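Bitton open day – is the robot table any good for children?

Posted in Days Out, Jul 12, 2019

My two are 5 and 8 and mad about robots. I've heard the Truvine workshop in Bitton has an arm you can watch up close at its open days. Is it worth a 29 mile drive? And do they get a decent view?

Nestor Tolentino

Yes, go! We went in May and I had to be dragged away – never mind the kids. The arm works at a white table with toy-kitchen sort of food on it, and you stand near enough to see the gripper come down over the banana. Mine were shouting out what it should pick next (red pepper won). Ask for the slow run, where the operator talks you through each move.
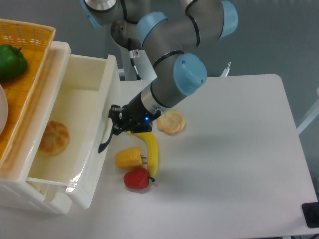 The arm over the banana, with the drawer open beside it.

Get there early, as the front row fills up fast. There were around 270 people through the door the day we went, and it's not a big room.

Eduardo Estrella

Parking is bad. Robot is good.

Sveinbjörnsson

Agree with Nestor, my daughter still talks about it. What I loved was how close the fingers get to things, and the little blue light on the gripper is a great one for small children to look out for. Mine also got very attached to the bun in the drawer – she wanted to know if it was lonely.

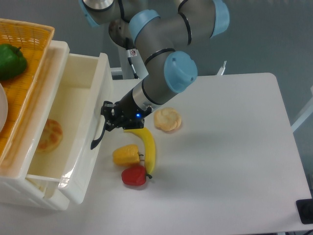 Related in Days Out

Steam day at Tulis: can you take a pushchair?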